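Giving books away without falling out over it

I have too many books. My sister says it, the man who fitted our carpet said it, and when we moved to Hetstead in July the removal firm said it several times, quite loudly, on the stairs. So this summer I finally had a proper clear-out, and I thought I'd write down how it went while I can still remember which box is which.

My first mistake was starting with the novels. Never start with the novels! I sat on the landing and re-read half of a thriller I didn't even like the first time, and by four in the afternoon I had a pile of two to give away. My friend Tincuța came round, looked at the pile, and told me to do the big books first — the art ones, the photography ones, the cookery ones with the cloth spines. You know very quickly with those. Either you take it down and look at it or you don't.

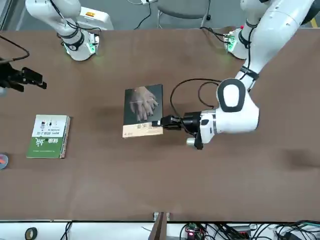 The one with the hands on the cover.

She was right, annoyingly. I did the whole bottom shelf before supper and only dithered over a life of Bach, which my uncle Kadir gave me when I was learning the piano. I gave up the piano after five lessons. The book is staying, I'm afraid, and so is the guide to Trinville, where we had our honeymoon and where it rained.

In the end 70 books went. I felt a bit sick carrying them out to the car and then absolutely fine by the time I got to the roundabout. A few went to Refilwe for her classroom, the gardening ones went to my neighbour Eugénie (who has an actual garden, so they'll get some use), and the rest went to the charity shop by the station. They like them in small boxes that one person can lift, and they don't take encyclopaedias or anything with a musty smell, so do ring first if yours have been in a garage.

I also had a go at selling a few and wouldn't bother again. You wrap the thing up, you queue at the post office, and you've made enough for a bun. The exception is big illustrated books in good nick, which did seem to find people who wanted them, though the postage made my eyes water.

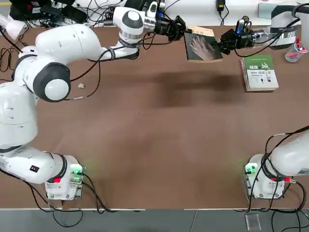 What I'm doing with the gaps

Nothing yet! Nesrin thinks I should put a plant on the empty shelf. I've bought a second-hand lamp instead and it looks lovely there of an evening, but I did walk past the bookshop yesterday and there was a table of half-price hardbacks outside, and I'm only human. I came home with one. It's about canals.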